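Home | Archive | Who I am | Stuff I fixed badly | Subscribe

An Afternoon With the Sorting Arms

My neighbor Sharada Bangera works at Dotix, a name that sounds like a stomach medicine and belongs to a company that makes robots do chores. Every April they open the doors for an afternoon and let the public wander in and ask when the machines will be taking over. She had a spare visitor badge. I had a dentist's appointment I was happy to move.

Dotix shares a long, low building with Makris, who do something with flooring, and I spent the first ten minutes of my visit at Makris. They were very nice about it. I now own a sample of cork.

The right door was around the back, next to the loading dock. A man handed me a sticker to write my name on and a leaflet with a lot of arrows in it. The leaflet said the software is called Verudano and the stand it runs on is called Traster, and I got the two mixed up all afternoon without anyone correcting me. I think the staff had mixed feelings about the names too.

First came the talk. Harish Achari, who runs the bench side of things, had been given 20 minutes and a microphone he plainly didn't want. He told us the arms had made 1,674 practice grabs since the winter, and that he had personally put the objects back after most of them. He said this in the tone of a man describing a toddler and a spoon. Then he took us over to the table.

I should say what I was expecting. I grew up on movies, so I was expecting speed. What I got was two black arms facing each other across a wooden table, like in-laws at a long lunch, and a number of plastic baskets of the sort I keep onions in. There was a potted plant as well, and it was doing better than any plant I have owned.

The job was to sort the baskets by color. That's it. Green ones together, blue ones together, black ones together, in stacks, without knocking anything on the floor. A boy near the front said he could do that. His father said he had never once seen him do that.

Harish explained why it's hard, and I'll pass on the parts I followed. A basket is mostly holes. A camera looks at it and sees a bit of basket and a bit of table, all mixed up. The rim is thin, so the gripper has to come down in the right spot, at the right angle, and close on an edge about as thick as a cracker. If the basket is lying crooked, the arm has to work out how crooked before it commits. I do none of this when I pick up a basket, or if I do, I've never been thanked for it.

Then there's the matter of two arms. One arm is a simple thing, he said. Two arms have to agree. They have to know whose basket it is and who is passing through the middle. My wife and I have shared a kitchen for years and have not solved this.

The first run took 505 seconds, according to the timer on the wall. I've thought about whether that's long. It's long if you're standing up. People clapped when the last basket went on its stack, and I clapped too, a bit louder than I meant to. There's a kind of suspense in watching something move that slowly toward a rim. By the middle of it the whole group was leaning to one side to help, the way you do at bowling.

Somebody asked what it would cost to have one at home. Harish said he didn't do prices. Somebody else asked if it could fold a fitted sheet, and he looked at the floor for a while and said that was a different team.

I asked Sharada afterward whether she ever gets tired of it. She said she used to, but now she goes home and stacks her own Tupperware with real respect. I've seen her Tupperware cupboard. I'm not sure the respect has reached it.

There was coffee at the end, and a plate of those square cookies that taste of the box. I stayed until they'd messed up the baskets again for the next group, then drove home with my cork.

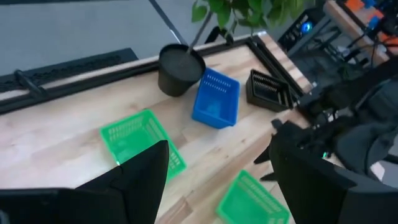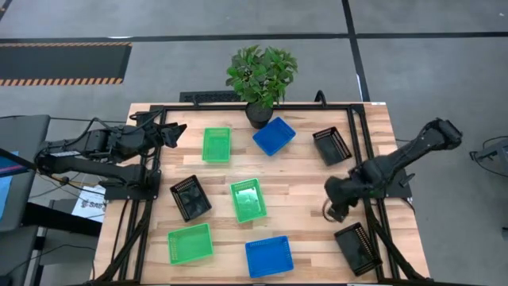
The sorting table at Dotix, with baskets still to be stacked and the plant looking smug in both.

Share this post | 2 comments | Older post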